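### 4.2 Open-day demonstration

The bagging task was shown to visitors at the Himside open day in December. Guests stood behind a rope and watched the two-arm cell pack snacks into a paper bag (Figure 4). 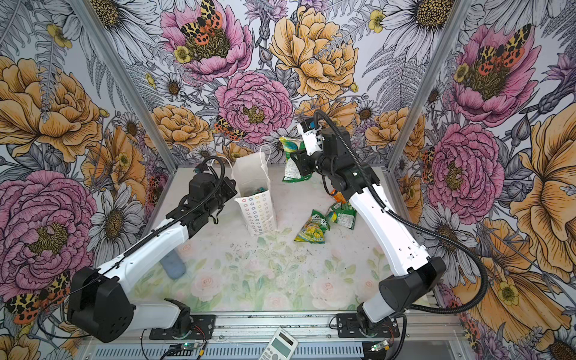
### 4.3 Procedure

Sajib Miah ran the cell and answered questions. Each demonstration lasted 14 minutes, and groups were limited to five people. The policy was the one trained on 681 episodes in Section 3, with no changes made for the event. 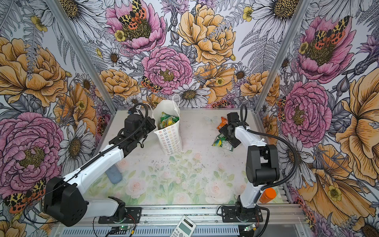 Between groups the operator reset the cell by hand and restarted the controller. Visitors could ask for a pause at any point, and most of the requests came from school groups.
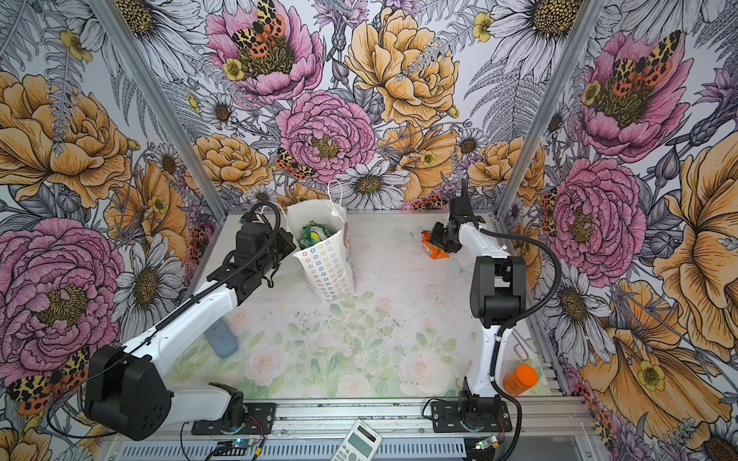 **Figure 4.** Bagging task, open-day setup.

Comments were collected on paper cards at the exit. The most common question was why only one arm handled the snacks. In our setup the right gripper takes each package, as with the small orange one in Figure 4, while the left stays beside the bag. Several visitors asked whether the wallpaper confused the cameras. We did not test this.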